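Keeping Bread: Storage, Freezing and Reviving

Updated June 2025

Bread goes stale by two separate processes. The first is drying, in which water leaves the crumb and passes through the crust into the air. The second is a change in the starch, which firms as it cools and keeps firming for days, even in a sealed bag. Wrapping slows the first and does very little about the second. Most storage advice goes wrong by treating them as one problem.

Room temperature

Let a loaf cool completely before it is wrapped. A large loaf needs at least two hours on a wire rack, and a dense rye is better left overnight. Steam trapped in a bag condenses on the crust and gives mold a start.

Crusty bread keeps best in paper or a cotton bag, placed inside a bread box. Soft sandwich bread should go in plastic with the air pressed out. Do not keep the two kinds in the same box. The soft loaf gives off moisture and the crust on the other one turns leathery by the next day.

A bread box should have some venting, but not much. The enameled Bonwood box used in this kitchen has 12 small holes along the back panel. With all of them open, a half loaf dried out too fast, and taping over half of them corrected it. The Tanmont roll-top leaks enough air around the lid that it needs no holes at all. Wipe either kind out with white vinegar once a week and let it dry with the lid open.

The refrigerator

Avoid it for plain bread. Starch firms fastest at temperatures just above freezing, so a refrigerated loaf will feel stale sooner than one left on the counter. In hot, damp weather the trade may be worth making for bread that will be toasted anyway. Here that period usually ends in September.

Baskets and serving

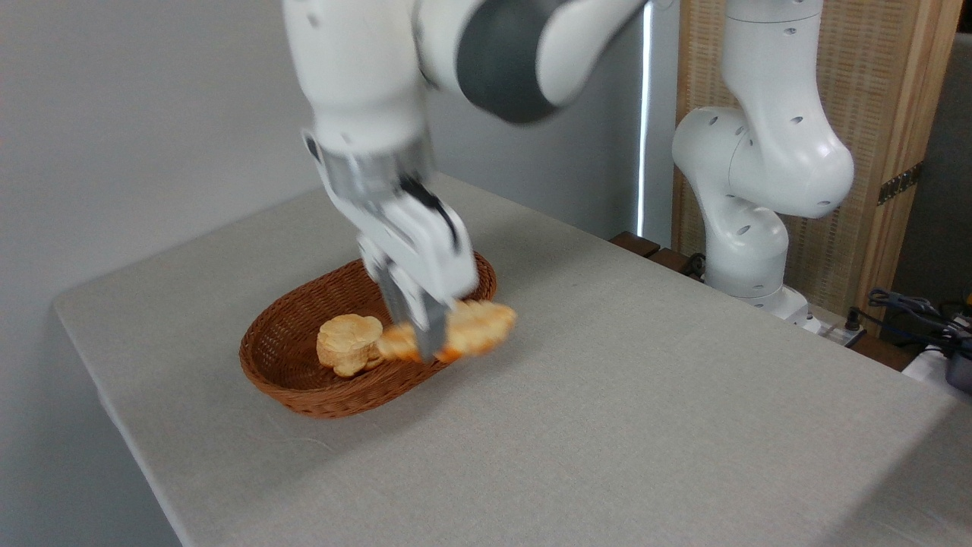 Photo: Druvia Picture Library

A woven basket is for serving and does a poor job of storage. Air moves through the sides and rolls harden in a few hours. Line it with a cloth large enough to fold over the top, and return leftovers to a bag when the meal is finished. To clean wicker, brush out the crumbs with a dry pastry brush, then wipe with a damp cloth. Soaking can loosen the weave.

Freezing

Freeze bread on the day it is baked or bought. Slice it first. Wrap in plastic, then in foil or a freezer bag, and write the date on the outer layer – labels on the inner one cannot be read. Rolls can be frozen whole, in one layer on a tray, and bagged once hard.

Quality holds for up to three months. After that the crumb near the crust shows pale dry patches. It is still safe to eat and makes good crumbs.

Thawing and reviving

Slices go straight into the toaster. Whole rolls thaw in an hour on the counter, still wrapped.

To revive a stale crusty loaf, heat the oven to 325 degrees F. Run the loaf briefly under the tap, cut side up, so that only the crust gets wet. Put it on the bare rack for 10 minutes, or five for rolls. Heating reverses much of the firming in the starch, but the effect lasts only until the bread cools, and a second round gives a poor result. Eat it the same day.

Mold

Throw out the whole loaf if any part of it shows mold. Threads can run well past the visible spot in anything as porous as bread. Wash the box with hot soapy water before the next loaf goes in, including the hinge.

Text: R. Seneviratne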